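Vostix Two-Hand Bench Set for Schools and Clubs

Product code 1585
Supplied by Skinico
Price: £2546 including delivery to a UK mainland address
Club hire: £600 per term

The Vostix set is a pair of jointed robot hands on arms, with the software and lesson notes needed to run a term of club sessions. It was put together for secondary schools, sixth forms and college clubs that have already done wheeled robots and want to move on to picking things up and putting them down. It is also the set used in the Tessier Table Challenge, so teams can practise on the same equipment they will meet on the day.

What is in the set

Left and right hand, each with wrist and forearm
Two bench mounts with clamps
Power supply and mains lead
Control box and cables
Printed teacher's guide and a class licence for the Wikix software
Spare fingertip pads
Hex keys and a small bag of screws

You will need to provide a laptop, a steady table and things to pick up. The teacher's guide has a list of suitable objects, most of which can be found in a school kitchen or a toy box. Start with soft, light items and leave mugs and anything breakable until the team is used to the grip settings.

Using it in a club

Most clubs run the set with teams of four. Two students work on the program, one looks after the table and one keeps the log. The sessions in the guide are 60 minutes long, including setting up and putting away. Swap the jobs over each week, as otherwise the same two people do all the programming.

The first three sessions deal with single-hand movements: open, close, turn the wrist, move to a point. After that the students bring in the second hand. The main project for the term is Serve and Clear, in which the team programs the hands to move a piece of food or a stand-in for it between the table and a plate. Teams choose their own grip and are marked on their log as well as on the run itself.
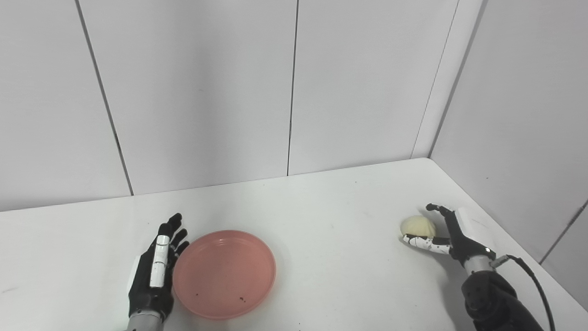
Can the hands be used one at a time?

Each hand has its own power switch and its own page in the software, so one can be left off while the other is in use.

For Serve and Clear, a round item held between one finger above and one below is a good grip to try early on. It needs fewer joints than a full fist, and it is easier for students to see which finger is doing what. Set the closing force low and raise it a step at a time – the software keeps the last ten settings, so it is simple to go back.

Comments from clubs

"We started in September with a group who had never written a line of code. By half term they were arguing over wrist angles. The log sheets are dull but they do work, so make the students fill them in." – Akua Atinga, robotics club leader

"Setting up took us longer than the guide says the first time. Label both ends of the cables and it goes much faster. I would like to see a longer lead on the control box." – Comfort Kpodo, design and technology teacher

Care and safety

Switch off at the control box before changing a fingertip pad or moving a mount. Keep hair, sleeves and lanyards away from the finger joints. Wipe the hands with a dry cloth only. If you practise with real food, clean the pads afterwards and do not eat anything the hands have held.

An adult who has read the safety pages should be in the room whenever the set is switched on. A laminated copy of the rules is packed with the guide.

Hire and returns

Hire sets go out in the week before term and come back in the week after it. Fingertip pads worn down in normal use are not charged for. Lost hex keys are. Sets bought outright carry a two-year guarantee on the motors and one year on cables and pads.

To order or to book a hire set, quote the product code and tell us which term you need it for.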